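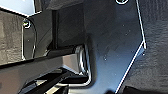 Matte black with a bright beveled edge, and a round screw head near the top.

Pencil and paper stuff — tips from the kitchen table
Posted by Brisa Rosales, May 29, 2026

Quick one this week, lots to get through. Most of these are for drawing books, activity pads and the pencils that go with them. A few came from readers.

Sharpening
Turn the pencil, not the sharpener. Slow. If the lead keeps snapping inside, the pencil has probably been dropped and the core is cracked all the way down. Try a knife and a fresh start half an inch back. If it snaps again, bin it.
Clogged sharpener: unscrew the blade, brush it out with an old toothbrush, put it back bevel side up. Don't overtighten.
Colored pencils are softer. Ten minutes in the fridge before sharpening. Works for the waxy ones anyway.

Erasers
Gone hard and shiny? Rub it on fine sandpaper till you see clean rubber. Pink ones smear worse than white, always have.
Kneaded eraser full of graphite — stretch, fold, stretch, fold. When it won't come clean its done.
Store erasers away from plastic rulers. They stick together and melt into each other over a summer. Lost a good ruler that way.

Keeping books flat
New softbound drawing books want to snap shut. Open at the middle, press down along the fold with the side of your hand, then do a few pages each side. Don't crank the covers backward, the staples pull.
Curled corners: damp cloth over the corner, barely damp, then under a stack of heavy books overnight. Test on the back page first.
Loose middle page? Bend the staple legs back up with a butter knife, reseat the page, fold the legs down again. Two minutes.

Getting pencil off things
Painted wall: white eraser first, then a dab of dish soap on a wet rag.
Table top: same, but go with the grain.
Clothes: eraser, then a little liquid detergent, leave it a while, wash cold. Don't put in the dryer until the mark is gone.
Crayon on the page itself, sorry, no. Turn it into a tree.

Reusing a pad
Slip the page into a clear sleeve and use a dry erase marker on top. Mirjam Verhoeven wrote in to say she has had 3 kids through the same maze book like this. Wipe sleeves with a dry sock.
Copy the tracing pages before anyone touches them, if they are only for use at home.

Storage
Shoe box, cut down toilet rolls standing up inside, one color family per roll. Points up. I had 73 pencils in mine last November and it still closed.
Short stubs go in a separate tin. Push one into an old pen barrel and you get another few weeks out of it.
Magazine holders for thin books, spine out, write the title on masking tape becuase thin spines have nothing on them.

More next time, mostly glue. Send yours in through the comments.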